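# Why does bread puff up?

Have you ever pressed a finger into a slice of fresh bread and watched it spring back? Look closely and you'll see it's full of holes! Those holes were bubbles once, and they were made by something alive.

It's called yeast, and it's a tiny fungus (yes, a cousin of the mushroom). One grain of the dried yeast you get in a packet holds masses of yeast cells, far too small to see without a microscope.

Yeast loves sugar. Flour has starch in it, and when flour gets wet, some of that starch turns into sugar. The yeast gobbles it up and lets out a gas called carbon dioxide – the same gas that makes lemonade fizzy!

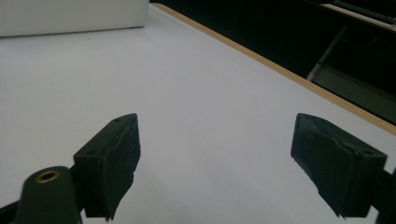 But why doesn't the gas just float away? Flour also has proteins in it, and when you add water and knead the dough, they link up into a stretchy web called gluten. Think of it as thousands of teeny balloons all stuck together. The yeast blows them up, and the whole lump of dough grows and grows.

Then it's into the oven. The heat makes the bubbles swell even more, and for a few minutes the loaf gets a last big push upwards. Bakers call this oven spring, which is a brilliant name. After that the yeast dies, the dough sets firm and the crust turns a lovely golden colour.

## Try it: the balloon trick

You'll need a small clean bottle, a balloon, 7 grams of dried yeast, 2 teaspoons of sugar and 200 millilitres of warm water. Ask a grown-up to check the water – it should feel like a bath, never hot.

1. Pour the water into the bottle and add the sugar. Swirl it around.
2. Tip in the yeast and swirl again.
3. Stretch the balloon over the top of the bottle.
4. Leave it somewhere warm for half an hour and keep peeking!

The balloon should slowly stand up and fill with gas. Now try another bottle with cold water. Which balloon do you think will grow faster?

*Written by Pranab Marikar*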